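Jimholm Table Club - Frequently Asked Questions

What is the Table Club?
We're a group of people who love setting tables, serving things in bowls and cups, and talking far too long about spoons! We meet at Gallardo, up the stairs past the bakery, and every session has a small theme: soup, dessert, breakfast for one, drinks with bits in them. You come, you set out a few pieces, you move them about, you eat something. It started in June with a borrowed table and it has grown a lot since then.

Do I need to own nice dishes?
No! Bring whatever you eat from at home. Some of our favorite evenings were built on chipped mugs and a single good plate. We keep a shelf of plain white pieces at Gallardo for anyone who comes with empty hands, and you're welcome to use all of it.

Why do you always talk about black tablecloths?
Because white dishes look wonderful on them. A plain bowl that you'd never notice on a pale table suddenly has an outline and a shape, and you see right away if it's sitting too close to its neighbor. We use matte cloth, nothing shiny. Don't worry about ironing it perfectly, a few soft creases are fine with us.

How much should go on the table?
Less than you think, at least at first. Start with one bowl and one upright holder for the spoons, and leave open cloth between them. Add the next thing only when you miss it.

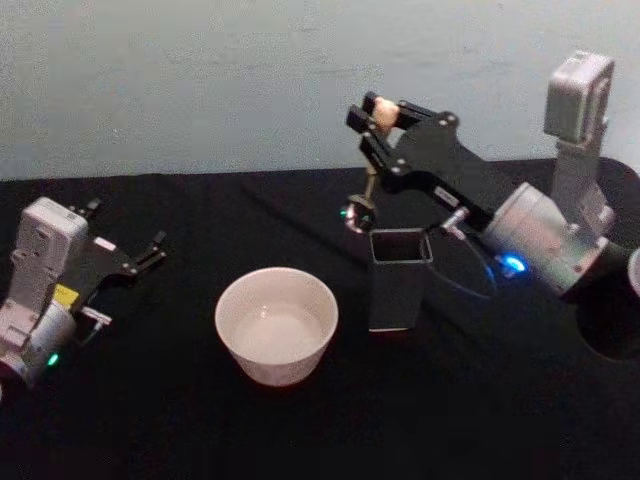 Fermín Pereyra: I'd put the bowl down first every time and work outward from it. When I start with the spoon holder I end up shuffling everything twice, and I still don't like where it lands.

Good advice, and plenty of members do it that way. Others swear by starting from the edge where the guest sits. Try both and see which one suits your hands.

Should spoons stand in a holder or lie on the table?
For a shared dessert or a pot of soup we love a holder - people help themselves and the cloth stays clean. Go for something taller than it is wide, and heavy enough not to tip when somebody grabs a spoon in a hurry. A desk pen cup does the job beautifully if you wash it well. For a sit-down meal, lay the spoons flat, one at each place.

Handles up or handles down?
Handles up, please! Then the part that goes in your mouth stays untouched. Ulises Ocampo has argued the other side since his first evening (he says you can't tell a soup spoon from a teaspoon by its handle, and he has a point). If you mix sizes, use two holders.

Are paper cups allowed?
Of course. We had a whole session on them and it was one of the liveliest we've done. A white paper cup with a metal spoon is a lovely little serving for pudding, fruit or thick hot chocolate. The only trouble is balance: a long spoon can pull a light cup over, so lower it in straight and keep the cup steady until you let go.

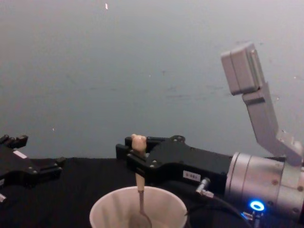
Metal spoon, white paper cup, black cloth.

What does it cost?
An evening is $15, with food and tea included. If you come to 4 evenings or more in a season, ask about the Likby card.

When do you start?
Doors open at 7 p.m. and we like to have the first table set before anyone gets too hungry.

Can I bring children?
Yes, and they're great at it. They have strong opinions about where a cup belongs and they're often right.

Where can I see past tables?
In the Jevby album, a fat binder by the door at Gallardo. It's up to page 189 now and we're still adding to it. Ask for it when you come in, and leave time, it's hard to put down!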